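Jelov Slit Drum, Medium

Print this page | E-mail to a friend
14 shares | 3 comments

Every drum catalogue has a page near the back where the things without skins live, and this is ours. The Jelov is a slit drum: a hollow block of hardwood with two tongues cut into the top, one lower than the other, and a pair of rubber-headed beaters. You hit it and it says something. Whether it says anything sensible depends on you.

The slit drum is one of the older ways of sending news across a valley, and makers in West Africa, the Pacific and Central America all came to it by their own routes. We make no claim that ours will carry to the next village. Zainab Okafor took one to the far end of our car park in May and reported that she could hear it perfectly well, as could the dentist.

The shell is cut from one piece. We don't glue two halves together and call it a log, a practice more common in this trade than you might hope. Babatunde Nwosu hollows each one through the slit, a slow business that he describes as building a ship in a bottle, except that you are taking the ship out. The walls are left thicker on the low side. He then tunes the tongues by ear, shaving the underside a little at a time and muttering.

The two notes sit a fourth apart, near enough. Wood moves with the weather, and a Jelov that lived in a damp hall all winter will come out sounding a bit sulky. Leave it in a dry room for a week and it generally cheers up. Please do not put it on a radiator. We had one back that had been on a radiator, and it now props open the door of the finishing shop. 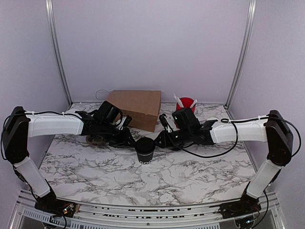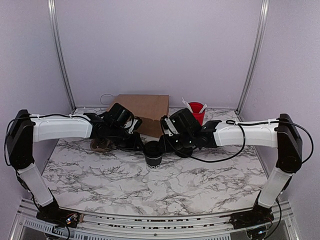 Two arms over the marbled top, lavender walls behind.

What you get

Medium slit drum, 400 mm long, oiled finish
Two beaters, rubber heads
Cotton carrying bag, drawstring
Leaflet with 9 starter rhythms, written out by Aminu Jibrin

The leaflet deserves a word. Aminu has taught drumming to schools, a prison, and one very reluctant board of directors, and his rhythms are written so that people who can't read music can follow them. People who can read music tend to find them harder. Rhythm six is a joke and is not meant to be playable.

Stands and extras

The drum will sit on a table, but a table eats most of the low note. The Flandier folding stand holds it on two padded bars and lets it ring properly. It folds flat in one movement once you have learned the movement. A folded blanket does much the same job and we don't sell those.

Harder beaters are available for outdoor playing. With these the Jelov gets very loud, and we ask that you think of the people you live with.

Care

Wipe with a dry cloth. Oil the outside once a year, more if it looks thirsty. Leave the inside alone. Small surface checks near the ends are normal and don't affect the sound – a crack that reaches the slit is another matter, so send it back and we'll look at it.

Ordering

Medium, £300. The large is £700 and is made to order, with a wait that depends on what timber we can find and what mood Babatunde is in. School sets are priced on request; ask for Celeste Paiva, who will want to know how many children and how big the cupboard is.

Beaters are sold in pairs only.

Page updated 30 Sep 2018

Contact us | Copyright Clirkiton Percussion | Back to top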